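Notebook – dye bench, August

Cold start this morning, kettle first, then the madder. 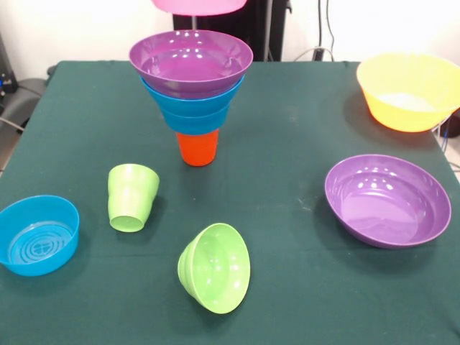 Plastic bowls and cups on the green cloth.

Madder, batch 2 of the Pristbridge wool. Weighed out dry at 300 g, scoured the evening before in the big pan with a squirt of the plain soap, rinsed till the water ran clear. Took longer than last time. The fleece from the top field is greasier, Morfudd said it would be and it is. Alum at the usual strength, left overnight with the lid on. Squeezed out, not wrung.

Root was the chopped stuff from the Bevan sack, not the ground. Soaked from half eight. Drained off the first water (yellowish brown, kept in a jar, see further down) and started again with fresh. Tap water here is soft so a pinch of chalk in. I forgot the chalk in batch 1 and that is why batch 1 is the colour of a brick somebody has left in a pond.

Heat – went up slow, over almost 2 hours. Held it under 65 as best I could. The small ring on the hob will not do low, it does off and it does boiling, so I was stood there switching it on and off like a lighthouse keeper. Thermometer read 71 at one point, only for a few minutes. Note it in case the colour comes out brown.

Wool in at 11.20. Turned it every ten minutes or so with the long stick. Colour taking well on the outside of the skeins by noon, still pale in the middle where the ties are. Ties too tight again!! Figure of eight, LOOSE, four places. Osian tied these. Have retied two of them in the pan, got orange fingers.

Lunch.

1.30 heat off, left to cool in the bath. Will not look at it till tomorrow.

Weld. Less to say. Cut from behind the shed, whole plants, roots off. 491 g fresh, which is not much once it has simmered down. Strained through the old pillowcase. Smell is as bad as ever, door open. Put in the two small skeins of the Lokia yarn, the smooth four ply, same alum. Bright yellow inside 20 mins, slightly green side of yellow. Very pleased with this. Second dip for the sample strands gave a softer one, more like butter, and I think I prefer it for the cuffs.

Jar of first madder water – put a strand of undyed in cold, just to see. Sort of tan by three o'clock. Might be worth an overnight. Osian wants to try it with iron. Fine but in his own jar, not mine, the last time iron got in the good pan we had grey everything for a month.

Indigo vat. Morfudd checked it first thing and again at four. Morning: hardly any flower on top, liquid bluish, not ready. She fed it a bit of bran and a spoon of madder powder and put the blanket back round. Four o'clock: coppery skin, greeny yellow underneath, smells right. pH a shade over 9. Wants leaving till tomorrow, then short dips only, five minutes and air. Do not stir it. I know it is tempting. Do not.

Plan when the vat is up:
weld skein, one dip, for the green
weld skein, two dips, for the dark green
plain skein, three dips
a madder offcut, one dip, see if we get anything near purple or just mud

Fastness strips. Shade card no. 33 has been in the south window since spring. Took it down and held it against the covered half. Madder – hardly moved. Weld – gone a bit, more than I would like, the top strip has lost the green tinge. Onion skin has faded to nothing much, we should stop pretending about onion skin. The Oka recipe for walnut hulls with no mordant has held up better than anything on the card. Write to Oka and ask if we can have more hulls in the autumn, we used the last.

Wash test on batch 1. Hand hot, plain soap, white cotton stitched alongside. Slight pink on the cotton after the first wash, none after the second. So it was loose root dust and not the dye coming off, I think. Shake the skeins outside before rinsing next time.

To get:
alum, we are down to the bottom of the tub
cotton tape for labels
litmus papers, the narrow range ones
another thermometer, the clip on this one is going
rubber gloves, medium, NOT large

Labels – please can everybody write on them in pencil. The biro ran on the last lot and I had three skeins that were all "al m 15%" and a blue smudge. Weight, mordant, date, intials.

Morfudd has the key for the shed tomorrow. I am in from ten. If anyone is in before me, lift the lid on the madder, have a look, put the lid back, and leave the skeins where they are.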